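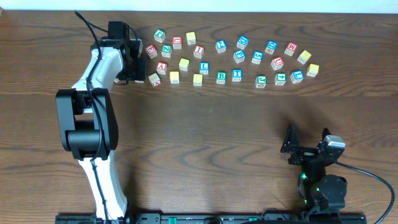

Slide 1. Sorting by letter: what an index order does to a reader

Speaker notes, Subarea Indexing Workshop, December 14, 2023
Subbarao Panicker

Leave the title up while people sit down. Start on time. Say that the slides will go out afterward but the notes will not, so anyone who wants the sort rules should write them down.

The talk covers back-of-book indexes and catalog headings in English only. Accented letters come up once, near the end. Numbers and symbols get one slide.

Slide 2. Two ways to alphabetize

Word by word: sort on the first word, then on the second word if the first words match. A space sorts ahead of any letter. "New York" comes before "Newark."

Letter by letter: ignore the spaces and sort the whole string up to the first comma or parenthesis. "Newark" comes before "New York."

Give the room a minute with the pair on screen. Most people have used both without noticing. Dictionaries tend toward letter by letter. Library catalogs tend toward word by word. Book publishers vary, and the house style sheet decides.

Point out that neither one is wrong. The trouble starts when one index contains both.

Slide 3. The Burnden gazetteer

Background for those who did not read the handout. The Burnden gazetteer is a list of place names with page references, 1472 entries in the current edition. The first half was compiled by hand on cards and sorted word by word. The second half was typed into a spreadsheet and sorted by the software, which treated hyphens and apostrophes in its own way.

When the halves were merged, 93 entries landed in a position that matched neither rule. Almost all of them had a hyphen, an apostrophe or an abbreviation in the first word.

Show the "Saint" and "St." page. Read three or four entries aloud in order and stop. The older convention files "St." as if spelled out. The newer one files it as written. The gazetteer had both, with "St. Anne's Lane" a full column away from "Saint Anne's Well."

Slide 4. What gets ignored

List for the screen:

Leading articles (a, an, the) in titles. Ignore, except in place names where the article is part of the name and the style sheet says to keep it.

Apostrophes. Ignore.

Hyphens. Treat as a space in word by word. Ignore in letter by letter. This is the rule people get wrong most often, and the gazetteer errors are mainly this one.

Prepositions at the start of a subheading. Ignore for sorting. Better still, edit them out.

Capital letters. Ignore. Some software sorts all capitals ahead of all lowercase letters by default. Check the setting before the first sort and again after any upgrade.

Slide 5. Personal names

Keep this short. There is always a question about particles (de, van, von). The answer depends on the language and on the person's own usage. Do not guess from the shape of the name. Look in a national authority file first, then in the person's own publications.

Mc and Mac: file as spelled. The old practice of filing Mc as Mac survives in some printed sets. If the index continues an older series, match the series and say so in the headnote.

Names that are not inverted stay not inverted. Do not add a comma to make the column look even.

Slide 6. Numbers and symbols

Two choices. Put them all ahead of A, in ascending numeric order, or file them as spoken. The Turkdale parish index files them as spoken, so "4 Mill Row" is under F. That works for a reader who has heard the address and fails for one who has only seen it. My preference is ahead of A, with a cross-reference where the spoken form is common.

Watch for text sorting of numbers. A plain text sort puts 352 ahead of 93. Pad with leading zeros in a hidden sort field, or use software with a numeric sort.

Slide 7. Accents

File an accented letter as its plain form. If two headings are otherwise the same, the plain form goes first. This holds for an English index only. Other languages may treat the same character as a separate letter with its own place in the alphabet.

Slide 8. The Aravena test

Name it and move on; the full description is in the handout. Before sorting, type a short set of dummy headings containing each difficult case: space, hyphen, apostrophe, comma, parenthesis, number, accent, mixed capitals. Write the order you expect by hand. Run the sort. Compare.

Plistgate adopted this in June and now stores the dummy set with the project file. If the software changes, the test is run again before anyone touches the live headings.

Slide 9. Headnotes

A headnote states the sort order in one sentence. Sample for the screen: "Entries are arranged word by word; numbers precede the letter A."

Put it at the top of the first page of the index. Do not put it in the preface. If some entries point to notes, tables or plates, the headnote also explains the typeface or letter used for those locators.

Slide 10. Questions

Likely ones: initialisms (file as a word unless the style sheet says otherwise), double locators, run-in versus indented subheadings. If subheadings come up, defer to the afternoon session.

Leave slide 4 on screen during questions. Handouts are on the table by the door.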